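Ticket 655: right hand-held gripper, finger pads not meeting evenly
Site: Sustside, table station
Opened by: Glenys Gough
Opened: 25/10/2020
Priority: 3
Status: open, waiting on parts

Reported problem
The right unit drops small rigid items on a light squeeze. Soft items hold. The left unit is not affected. Log from the Tanov recorder shows the jaw width value stopping short of zero with the fingers fully closed and nothing between them. Offset is the same after a restart.

Setup
Two hand-held grippers, same model, blue finger pads on both. Pads on the right unit have 3000 cycles on the counter. Recorder software is the Parry build from February. No changes to the table station before the fault was reported.

Checks done
1. Restarted recorder and re-ran jaw zero. No change.
2. Swapped cables left to right. Fault stayed with the right unit, so the cable and the recorder port are cleared.
3. Checked the screws at the finger joints with a hand driver. One on the right unit took a quarter turn. Offset went down but did not clear.
4. Wiped both pads with a dry cloth, then alcohol.
5. Ran open and closed positions at the table, using a plastic screw cap as the rigid item.

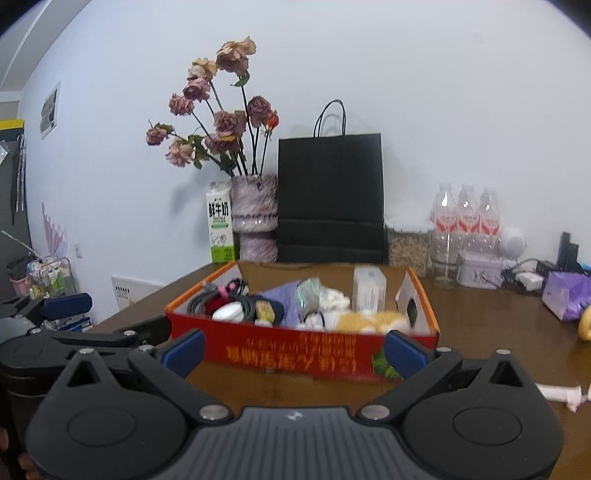
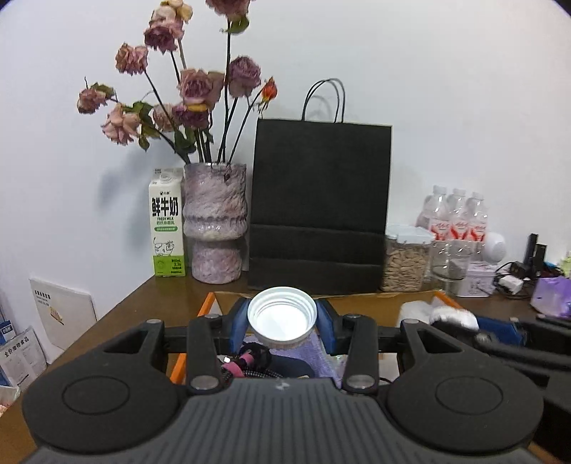
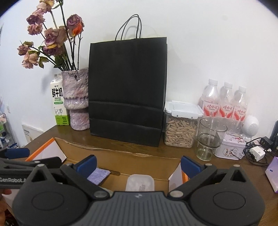 Blue pads, open cardboard box on the table. The cap is in the second one only.

6. Compared the width value with a caliper at full open. Within limits. The error is only at the closed end.

Findings
Full-open travel is fine, so the encoder and the linkage are not the first suspects. Most likely cause is one pad seated high on its fingertip, so the pads touch at the top before the lower part meets. A paper strip pulled between the closed pads comes free at the bottom and grips at the top.

Workaround
Use the left unit for caps, lids and other small rigid items. The right unit can stay in use for cloth and bags. Tag any session recorded with the right unit as "width offset" in the notes field, otherwise Grusance will reject it at import.

Next steps
- Replace both pads on the right unit as a pair. Do not mix old and new.
- Re-seat, close the jaws by hand and hold while the adhesive sets.
- Repeat the paper strip test, top and bottom.
- Re-run jaw zero and attach the log to this ticket.
- If the offset is still there, pull the finger arm and check the pivot for play.

Pads are on order from Grusance. Ticket stays with Glenys until they are fitted.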